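Minutes – Prernent Robotics Club, build session and meeting
August 4, 2019

Minutes of the January meeting were approved with no changes.

**1. Two-arm bench**

The Tekin group reported on its handling task for the Misatitz student challenge. Both arms now run from the same script. Work on the open brown case continues, and the group wants the fingertips closer to square before it records any more runs. Members looked at the wrist view during the session.
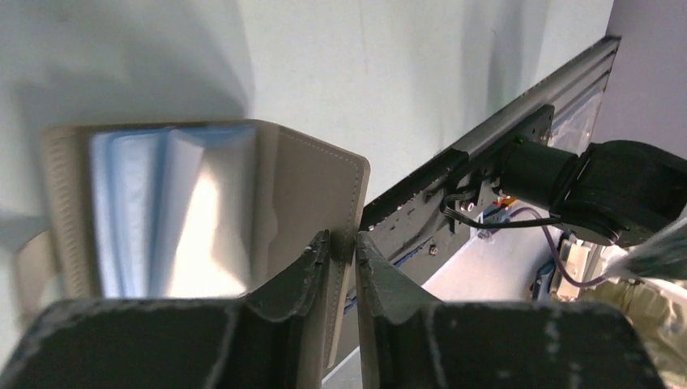
Wrist view, brown case with blue and white contents.

The group asked that the wrist view be saved with every run from now on. Agreed. File names will follow the Nekel sheet – group, task, run number.

**2. Cables**

There was a long discussion of the purple cables. One member wants them clipped along the links. Others said clips would pull at the connector when the wrist turns. Left as is for now. The group will try one clip near the elbow on the left arm only and report back.

**3. Box task**

The rules call for a box to be passed from one arm to the other above the floor of the enclosure. The right arm holds first and the left arm comes in from below. Each team gets up to 20 attempts, and a drop counts as an attempt.
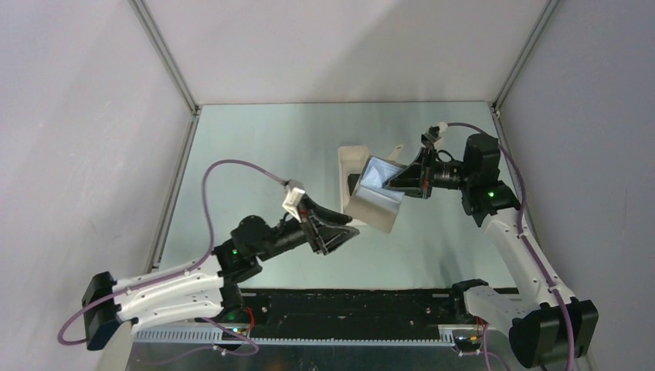

It was agreed to keep the speed setting at 67 percent until the handoff point is settled. The question of whether to change the tilt of the box was put off to the next meeting.

**4. Money**

The entry fee of $300 was approved. A second request, $300 for spare motors, was tabled until there is a parts list.

**5. To do**

- Tekin group: new fingertip pads, parts list
- Software group: add the wrist view to the run log
- Everyone: return borrowed hex keys to the drawer

Meeting closed after item 5. Bench time followed.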